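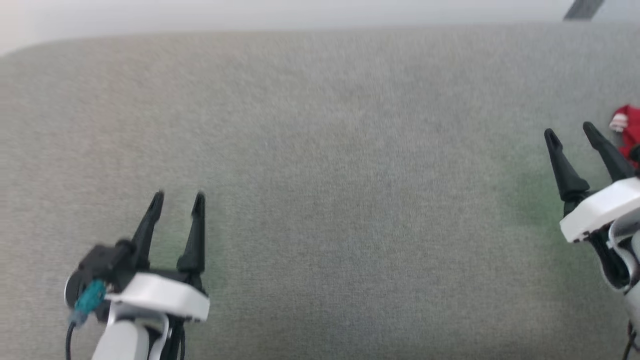 Both arms over the table, head camera view, red item still over on the right.

Why does my folding policy do better with less data??

Posted by TarnTeresa (Teresa Cardoso), 28/06/2018

Hi all, long-time reader, second post I think. I'm working on a two-arm cloth setup and I've got a result I can't explain to my advisor, so I'm hoping someone here has run into it.

Short version of the method. I drive both arms by hand to record demonstrations, then train a network to copy me from the head camera plus the joint angles. The task is to bring a crumpled piece of clothing to the middle of the table, flatten it and fold it once. We call the whole thing Clirham (don't ask, it was late). I collected 1000 demos over the winter, starting in December, trained on all of them, and got 23 percent success. Pretty sad for that many hours of my life.

Then I read the Fanetti write-up that's been going around the lab, where they throw out demos that have long pauses in them. I figured why not. I wrote a dumb script that drops any demo where both arms sit still for more than a couple of seconds in the middle, retrained on what was left with the exact same settings, and it jumped to 73 percent. Same network, same table, same lighting as far as I can tell.

So my question is, is this a real effect or am I fooling myself? The failures in the first model were mostly the arms hovering with the grippers open and never committing to a grab. In the second model that almost never happens, and when it fails it's because it grabs a bad spot and drags a sleeve under. I ran 36 trials for each model. I haven't touched the camera mount between the two, but I did run them on different days.

Also, my table cover is gray and kind of mottled and I've wondered if that's messing with the vision side. Should I swap it out before I do anything else?

Thanks in advance, and sorry this got long!

Drahomíra Zeman

Real effect, I'd bet money on it. I lost most of a spring to the same thing, so let me save you some time.

Your network only sees the current camera view and the current joint angles, right? When you paused during a demo (to think, to sip coffee, whatever) you recorded dozens of steps in a row where the right answer is "don't move." So the network learns that when the arms are up and open and the cloth is off to one side, staying put is a very good guess. At test time it gets there, stays put, sees the same view again, and stays put again. It has no memory so there's nothing to shake it loose. That's your hovering!

A few things I'd try, in the order I'd do them:

Don't throw out the whole demo. Cut just the still part and stitch the two ends together. If the arms really didn't move then the joint angles line up fine, and you keep all that good grabbing data you're tossing right now. Watch out for pauses where one arm waits for the other, though. Those are part of the task and you want them. Your script checks both arms, so you should be okay there.

Have the network predict a short run of future steps and not only the next one. It can get past the sticky spot that way even with some pauses left in.

And please rerun the two models mixed together on the same day. Flip a coin before each trial for which one goes. The gap you've got is big enough that 36 trials each is plenty to believe something changed, but with different days you can't say it was the filtering. Sunlight moved our numbers more than I'd like to admit. I'd also start the cloth in the same set of spots for both. We put little tape marks outside the camera view and wrote down which one we used every time.

On the cover, leave it alone. Change it now and all your old demos are from a different looking table. If you're worried about the vision part, check whether failures go up when you use something close to gray. A red piece on gray is about as easy as it gets, so if that's the only thing you've tested on I'd be more worried about that than about the weave.

patricio_arms

how are you counting success? at Patrício we had two people scoring and one of them passed anything that was folded even a little. numbers were all over the place until we wrote it down. Maybe check that first.

also lower your gripper speed, helps with everything

TarnTeresa

Thank you both! I scored everything myself, but I knew which model was running, so yeah, not great. I'm going to have somebody else at Tarngate score from the videos without knowing.

Drahomíra, the stitching idea makes so much sense and I'm a little mad I didn't think of it. I'm cutting the pauses tonight and will do the coin flip runs next week. When you stitched, did you smooth the joint angles across the cut or just leave the little jump?

Drahomíra Zeman

Left it. The jump was smaller than the noise from my hands. If yours is big enough to see on a plot, the arm was drifting and it wasn't a real pause, so I'd keep that piece in.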